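Woven Covers and the Piped Edge

The square seat cushion has changed very little in construction since the furnisher Luangrath listed one in its 1876 trade book. Two panels are cut, a cord is wrapped in bias strip, and the three are sewn in one pass with a zipper foot.

Apinya Kaewkla, who tests upholstery fabric at Etstead, looks at the piping before the cloth. A woven cover in beige or brown hides wear on its face for years. The edge takes the abrasion, particularly if it is white, and a corner usually fails first. Her bench rubs each sample for 2000 cycles. Of the 57 covers run last winter, 19 split at a corner before the face showed any thinning.

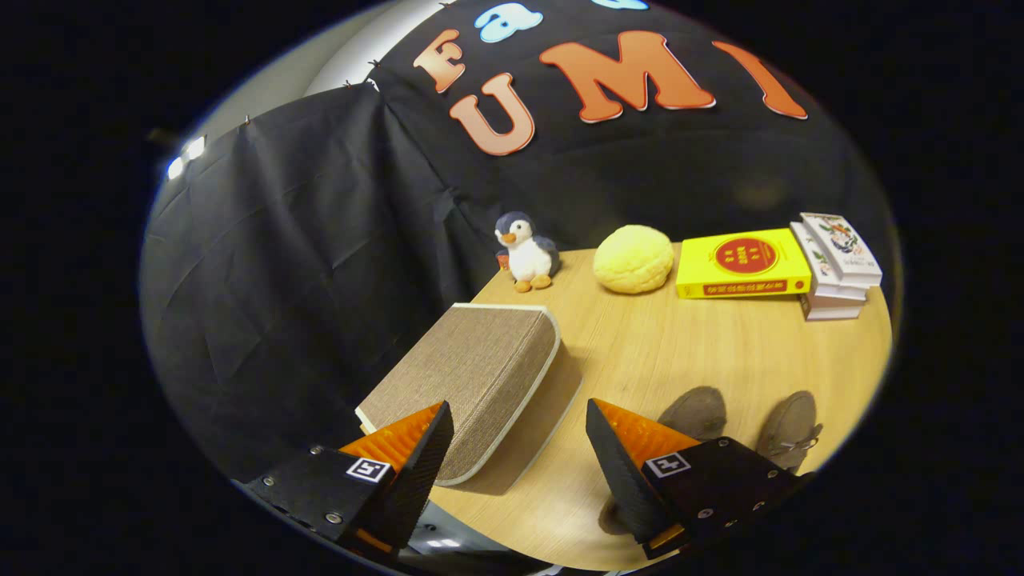 Corner failure has two common causes. The first is a bias strip cut too close to the straight grain, so that it cannot stretch around the turn. The second is clipping the seam allowance right up to the stitch line. Kaewkla clips to within an eighth of an inch and shortens the stitch for an inch on either side.

Weave matters less than buyers expect. A mixed brown-and-tan yarn conceals soil, but a loose weave frays inside the seam, and the allowance should be overlocked before the cord goes in.

Cleaning is simple. Vacuum both faces, spot-treat the piping with diluted dish soap, and dry the cover flat. Hanging it by a corner pulls the cord out of line, and pressing will not put it back.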